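Home Ask Topics Members Search Log in

Filed under: Small business > Food stands, vending and canteens > Getting started

How to take over a snack counter in an office building when I have low vision?

Posted Wednesday, September 4, 2019 by Feng-yi Cheng

Good day to all. I apologize in advance for my English, I write slowly and check the dictionary, but some mistakes will stay.

I have low vision from birth. I can read big print and with a magnifier, and I walk with a white cane outside. For six years I worked at the register in my cousin's grocery in Verkthorpe, so prices, suppliers and angry customers are not new for me. Now the lady who runs the snack counter in the Brustelham office building will retire in October, and the building manager asked me if I want to take it. The building has 282 workers. There is a counter with a sink, two refrigerators, a coffee machine with two heads, and also vending machines on the second and fourth floors, which belong to the counter.

I am happy but also I do not sleep well. My worries are these:

The present owner keeps everything in her head. She does not have a stock list. She says "you will feel it." I do not think I will feel it.

I do not know how to control the money in the vending machines. She empties them on Friday, puts all coins in one bag together with the counter money, and counts at home.

The customers are used to telling her "the same as always" and she knows them by face. I recognize people by voice, but only after some time, and in the morning there are many voices at once.

The manager wants me to sign for two years. The rent is 300 dollars a month, with electricity included. Is it normal to sign for so long at the beginning? I tried to find a similar case on this site and I found only food trucks.

Please, if somebody has done this kind of work, with low vision or without, tell me what you did in the first weeks. I am not looking for encouragement only, my mother gives me enough of that.

3 replies

Yen

I ran a canteen counter in a county building for a long time and I am blind on one side, with weak sight on the other. English is my third language so we are equal there.

First, before the contract, ask the state agency for the blind in your state if they have a vending program. In many places there is such a program, with training, and sometimes help with the first stock. It may be only for government buildings, and yours sounds private, but the counselor can still be useful for equipment, for example a talking register or a bill reader. Call by phone and do not send only the web form. I waited for an answer to the form and it never came.

About the two years: I would not sign this on the first day. Ask for six months, with the right to continue at the same rent. If the manager wants the counter to stay open, he also has a reason to agree. And ask in writing who pays when a refrigerator dies. Mine died in July with all the sandwiches in it, and the contract had no word about refrigerators.

Now the stock. Ask the lady if you may work next to her for two weeks before she leaves. Every evening write down what was sold and what was thrown away. After ten working days you have the list which she does not have. Begin with few kinds. I started with 22 kinds of snacks and this was enough. Later I had more, but only after people asked for the same thing several times.

For the vending machines, never mix the bags. One bag for each machine, with a label you can feel with the fingers. I used one rubber band for the first machine and two for the second. Count each bag separately and write the number in the same notebook, with the number from the meter inside the machine if it has one. When the difference grows, you see it in the first week and not at the end of the year. Also leave 20 dollars in coins in a closed box under the counter, only for people who come to say the machine ate their money. If you must go to the office for each refund, the line behind them will hate you.

The arrangement of the counter is the last thing, and for me it was the most important. Each thing must have one place, and this place must not change, even when a helper cleans and thinks that another place is prettier. Cups left, lids right of the cups, sugar behind, always. Put the tall things away from the register so your arm does not meet them when you give change.
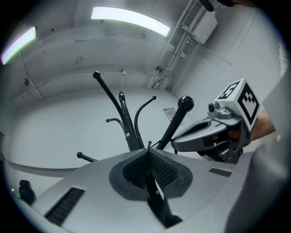
The helper's habits matter as much as your own, so decide the rules of the back room before you hire anybody. My rule was that no bag, coat or umbrella comes to the working side of the counter, not for five minutes. I fell over a backpack in my second month and hurt my wrist, and I made coffee with one hand until the holidays. You need a place for the coats, of course, or the rule will not live. A black coat rack with one central pole and several curved hooks is good for this, and against white walls the dark color is easy to find even with my sight. Put it in a corner and leave it there forever. The same with the broom and the trash can, which should go back to the wall each time. Aprons I kept separately, on a nail inside the closet door, so they would not smell of rain and cigarettes.

For the voices, do not be shy. Say "good morning, tell me your name please, I am learning." People like to be asked. By the second month I knew most of the regular ones, and the ones I did not know were not offended.

Write again when you know about the contract, I am curious what the manager says.

snackman_lou

Go for it. 300 with power is cheap. Get a card reader, people don't carry cash anymore. And raise the coffee price on day one, if you wait till spring they complain twice.

Amunow

I agree with Yen on the bags and I disagree with Lou on the coffee. Change nothing in the first month. The customers are already nervous that their lady is leaving, and if the coffee costs more on the same Monday that she is gone, they will say it is your fault for everything after this, also for the weather.

The card reader, yes. But choose one with real buttons or with speech. I bought one with only a flat screen and my wife, who has cataracts, could not use it alone. We returned it and lost the shipping cost.

One question to Feng-yi: are the vending machines owned by the lady, by the building, or by a company which fills them? You wrote that they "belong to the counter" but this can mean all three things. If it is a company, there is perhaps a separate contract with a percentage, and it may not pass to you automatically. Please ask to see the paper. If there is no paper, ask who has the keys.

Feng-yi Cheng

Thank you very much, to all three. I have called the agency and I have an appointment with a counselor. Amunow, I asked about the keys. The lady has one set and the building has one set, and the machine on the fourth floor is from a company, which I did not know. She will look for the paper at home. The manager says six months is possible, but he wants to speak with his director first.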